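Handheld gripper demos: relative vs. absolute wrist actions

azaki
March, 4 replies

Posting numbers in case they save somebody a week. Task is hanging a bag on a coat stand, two arms. Training data is all handheld, two grippers with fiducials on the housings. 2,787 demos kept after filtering, 461 thrown out, mostly for tracking dropouts longer than our limit.

Same diffusion policy trained twice. Absolute wrist poses in a map frame: 21 successes in 102 rollouts. Wrist poses relative to the current pose, plus the left-to-right gripper transform as an input: 67 in 102. Same checkpoint rule, same start positions. 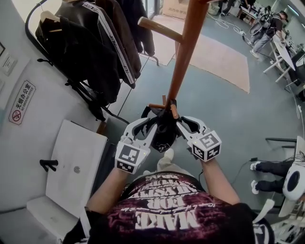 The inter-gripper transform matters more than I expected. Without it the relative policy still reaches the peg, but the hands drift apart by a few centimeters and the strap goes taut before it clears the tip.

oriana_a
Was the stand moved between rollouts? If it was, the absolute policy never had a chance and you are measuring calibration error.

azaki
Moved and rotated, yes. Map frame was re-registered each time. Residual was under 8 mm.

oriana_a
8 mm on a peg that thin is most of your margin. I'd call the comparison confounded. Run both with the stand bolted down.

h.lahlou
Disagree with Oriana. Re-registration is a cost you pay with absolute actions in any real room, so it belongs in the result. We saw the same ordering at Tedalholm with a fixed rack, smaller gap though.

Anas, how are you handling latency? Our relative policy looked terrible until we matched the camera delay to the arm delay. It kept correcting for a pose it had already left.

azaki
Measured per device, then we drop the first few steps of each action chunk. Both policies get the same treatment.

ayman_e
What's the failure split? "Success" on a bag is vague. Strap over the tip and holding after release, or just over the tip?

azaki
Holding for five seconds after both grippers open. Of the 35 relative failures, 19 missed the peg, 11 snagged on a neighboring peg and 5 slid off after release.

oriana_a
Then I'd still like the fixed-stand run. If the gap holds I'll drop it.

azaki
Fair. Arms are booked until Sunday, will queue it after that.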